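Asivier Hand-Held Gripper, Classroom Bundle
Reviewed for the Haworth robotics club by Kusum Tomar

I've been helping with the club for long enough to be wary of anything sold in a "classroom bundle." Usually that means the regular product plus a poster. This one came with a laminated card, so I guess we did better than usual.

Our students are collecting hand-guided demonstrations for a sorting project. They hold the gripper, pick things up, put them in a container, and the recordings go into training a small arm that lives at school. The club had a $500 grant to spend on hardware, and the Asivier took most of it. Mudassar Marwat, who runs the club, wanted two. I argued for one until we knew whether it was any good, and I'm glad I did.

Setup took most of a Saturday. The instructions assume you already own the software, know where it keeps its settings, and have done this before. Najwa Azar got it running in the end by ignoring the card and working from an old forum post. The calibration step has to be repeated whenever the battery dies, and the manual mentions this once, on the back page.

The gripping part is better than I expected. The blue textured pads hold round things without crushing them, and fruit is what most of our students chose to work with at home. Oranges are fine. Cherry tomatoes are a real test of patience, and the younger kids tended to squeeze until something gave. Asivier claims the fingers suit "any household object," and I'd cross out "any." Playing cards beat it every time, and so did a flat steel ruler. 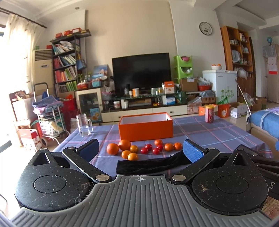

The sorting task on a home table: oranges and cherry tomatoes, with the orange box behind them.

Then there's the finish. Matte black looks serious in a catalog, but it shows every bit of lint, and the two big round discs on the housing are the worst for it. Ours goes home in backpacks and comes back looking like it was stored under a couch. A damp cloth helps for a day or so. I would have taken an uglier gray body and spent the savings on a carrying case, which you have to buy separately.

Weight is my other complaint. Adults won't mind it. Tala Rawashdeh, who is in seventh grade and has recorded more runs than anyone, switches hands after a few minutes, and you can tell from the recordings when she's getting tired. The Vurneck we borrowed last year was lighter and had a softer trigger, though its pads peeled off in March and the company never answered our emails. So pick your annoyance.

As for results, the club has 2,695 usable recordings so far, against a goal of 3,000. We threw out about 70 from the first two weeks, mostly bad calibration. Whether the arm learns much from the rest is an open question. Mudassar is optimistic. I'd like to see it sort a bowl of fruit it hasn't met before I say anything nice.

Would I buy it again? One, yes, at a discount. For a club with an adult who enjoys poking at settings, it does the job. If you don't have a Najwa, ask the seller for a setup call before you pay, and get the case in the same order so you only pay shipping once.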